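About us

Hello! We're Wuretti, a small workshop that sets up and looks after garment-folding cells. If you've got a machine that's meant to pick up a shirt by the shoulders and keeps grabbing the cuff, we're the people you ring.

I started the business after years of fixing other people's sewing lines, and I still do a fair bit of the bench work myself (I'd be miserable in an office all day). There are 4 of us now, plus a van that needs a new clutch. We work out of a unit on the Urban estate, round the back of the tile place. Sat navs send you to the wrong gate, so ring when you get to the barrier.

Most of our time goes on one cell, the Sinel 300. It's the one our biggest customer, Rustell, runs for baby clothes, and I've grown very fond of it. Little garments are fiddly! Collars flop, sleeves are hardly there, and a jaw that's a touch out of line will pinch one layer and miss the other. So every set-up starts at the table, with hand-held grippers and a flat board, going through the grips one garment at a time before we touch the cell itself.

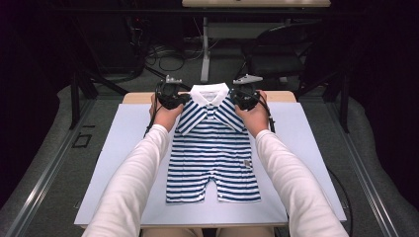 Both grippers down at the shoulders of a striped romper.

I like stripes for this job. If you pull unevenly on one side they go wonky straight away, and you can see it without measuring a thing. Plain white vests are much harder work, and I'll put those off until after lunch if I can.

Once the grips are sorted we move over to the cell. We clean the jaws, check the pads for wear, go along the cables looking for rubbing near the connectors, and then run it slowly with one garment until I'm happy. Our record is 1445 folds between pad changes, which I was daft enough to put on a mug. We come back every October for a proper strip-down, and in between you can send us a video of whatever it's doing wrong and we'll have a look.

We don't sell new machines and we don't do heavy welding robots, but I'm glad to point you towards someone who does. For spares, please quote the number on the plate inside the door (pad sets are part 3001, and we keep plenty on the shelf).

Page last updated May 7, 2020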